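The Rindalmont 5 is a countertop chamber vacuum sealer, the smallest of the three that Werkdale sells under that name. I bought mine in January to replace an edge sealer that had started leaving gaps in the seam. It has been used most days since then, mainly for meat, cheese, dried fruit and soup.

A chamber machine costs more than the kind that clamps over the open end of a bag. The difference is that the whole bag goes inside, the lid comes down, and the air is pulled from the chamber and the bag together. Liquids stay where they are. With my old sealer I had to freeze soup in a tub first, pop out the block and bag that.

Setup took a few minutes. The pump on this model is oil-filled, and the bottle of oil comes in the box with a small funnel. Fill to the middle of the sight glass. The manual says to run three empty cycles before sealing food, and the first of mine was noisy. The next two were fine.

The controls are a dial for vacuum time, a dial for seal time and a stop button. There is no screen. I set the vacuum to 35 seconds for solid food and 25 for anything wet, and the seal to two and a half seconds for ordinary bags. Thicker bags need another second. The settings printed on the lid are too low for both. 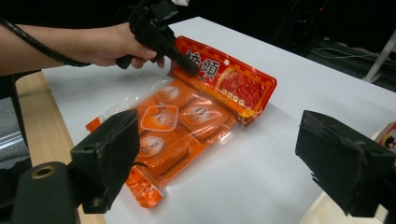

**Category: Bags and packaging**

The sealer ships with 100 smooth bags in two sizes. They are decent, and I had no failures in them. After that I moved to Tratora bags, which are cheaper by the case and a little stiffer. Embossed bags made for edge sealers also work, though there is no reason to pay extra for them once you own a chamber machine.

Store packaging is hit or miss. Plain plastic bags will often reseal if the plastic is thick enough and you cut a clean straight edge. Thin snack bags wrinkle at the bar and leak within a day or two. Bags with a zipper need to be cut below the zipper. Anything with foil in it took me several tries to get right, and I now just empty those into a new bag and tape the label on.

Widest bag that fits flat across the bar is 10 inches. The box says 11. An 11-inch bag goes in, but one corner folds up and does not seal.

**Category: Cleaning and upkeep**

The seal bar lifts straight out. Wipe it with a damp cloth when it is cool and check the tape strip for brown marks. Mine needed new tape in the fourth month. The lid gasket pulls out of its groove for washing and goes back in without tools.

Oil should be changed when it turns cloudy. I used Mazurek pump oil for the refill and noticed no difference from the original. The drain plug is at the back, low down, and you have to tip the machine toward you to empty it fully. It is heavy enough that I would want a second person for that.

**Category: What I would change**

The power cord is too short. It leaves from the left side and barely reaches my outlet. The feet are hard rubber and slide on a smooth counter when you press the lid down. The lid also needs a firm push for the first second or the pump runs without pulling any vacuum.

**Rating:** 4 out of 5. I would buy it again at the sale price. At full price, look at the next size up before deciding, mainly for the longer bar.

*Reviewed July 2025. Purchased at my own expense.*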